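Ticket: Broadband dropping in the evenings, Kimbridge unit
Status: Open (reopened by customer)
Opened by: Zhuoran Zeng
Supplier: Flostport

Entry 1, customer
The connection drops most evenings between six and eight. All the lights on the router stay green while it happens, so please don't ask me to check the lights. Wired and wireless both go. It comes back by itself after a few minutes, sometimes longer. I have restarted the router more times than I care to remember and I don't believe it makes any difference.

Entry 2, Flostport support
Thank you for getting in touch. We have run a line test and found no fault. Slow evening speeds are often caused by the number of devices in use. Please move the router away from thick walls and restart it.

Entry 3, customer
I didn't report slow speeds. I reported no connection at all. A line test run at ten in the morning tells you the line works at ten in the morning, which I could have told you. The router is on an open shelf and the nearest wall is plasterboard. Can someone run the test while the fault is happening? 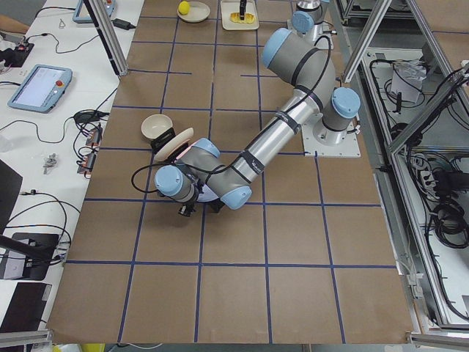

I left a laptop on a cable for five evenings with a ping going to the router and another to an outside address. The router answered every time. The outside address stopped answering on four of the evenings, once for 18 minutes. To me that says the trouble is on your side of the router, or in the router's own handling of the line. I'm open to being shown otherwise, but I'd want to see more than a green tick.

Entry 4, Flostport support
We have moved you to a different profile, which should make the line more stable. Your download speed is now 77. Please monitor and let us know. This ticket will close if we don't hear from you.

Entry 5, customer
Reopening. Two quiet evenings, then it dropped again at 18:40. I notice the router's log shows "session ended by remote peer" at the same minute, and the same line appears for every earlier drop I can find. Is the remote peer your equipment? If it is, what does your own log say for 18:40?
Stavonholm, the other tenant on our floor, are also with you and say theirs goes at teatime too. I can't vouch for their times.

Entry 6, Flostport support
Passed to second line. They have asked for the router log as a text file and will compare session times with the exchange.

Entry 7, customer
Log attached, 700 lines of it. Please leave the ticket open until somebody has read them.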